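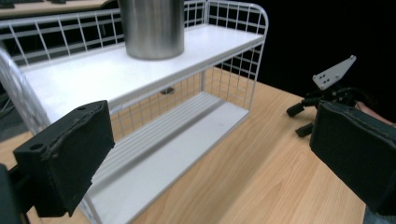

Ticket 745: Demo station 2, left gripper drops out during open day run
Opened by: Noemí Palacios
Assigned to: Sarahí Arriaga
Site: Plodis, demo hall
Priority: High (visitors on site)
Status: Closed

Noemí Palacios, 2022-04-20 09:14
Setup is the shelf task, canister and white wire rack, two hand-held grippers. Left gripper stops reporting finger width partway through a recording. Video keeps going. Width value freezes at the last reading and the session log shows error 67. Three restarts, same result. First visitor group is at 10:00.

Sarahí Arriaga, 09:21
Error 67 is a timeout on the encoder line. Does it happen with the gripper lying still on the table, or only while you move it?

Noemí Palacios, 09:26
Only moving. Left it still for five minutes with no dropout. Reaching toward the upper shelf triggers it nearly every time.

Sarahí Arriaga, 09:31
Check the cable at the handle. Swap left and right cables and run again. If the fault moves to the right gripper, it's the cable.

Noemí Palacios, 09:40
Swapped. Fault is now on the right. Left is clean.

Sarahí Arriaga, 09:42
Bad cable, then. Spares are in the Pekden case, bin 22. Use the long one. The short one pulls tight at full reach. Set the timeout back to 2000 ms if anyone changed it.

Brisa Cárdenas, 09:48
I changed it last night while testing. Back to 2000 now. New cable is on.

Noemí Palacios, 09:55
Four runs, no dropout. Width tracks on both sides. Going ahead with the 10:00 group.

Noemí Palacios, 12:37
Morning groups done. One unrelated stop: a visitor leaned on the table and tracking was lost. Recovered after re-running the start pose. No error 67.

Sarahí Arriaga, 12:50
Please tag the old cable and keep it. We had a similar fault in November and the cable was thrown out before I could test it.

Brisa Cárdenas, 15:05
Tagged and on your bench. It reads open when bent near the connector, fine when straight.

Sarahí Arriaga, 15:18
Confirmed, broken conductor at the strain relief. Two replacements ordered. Closing.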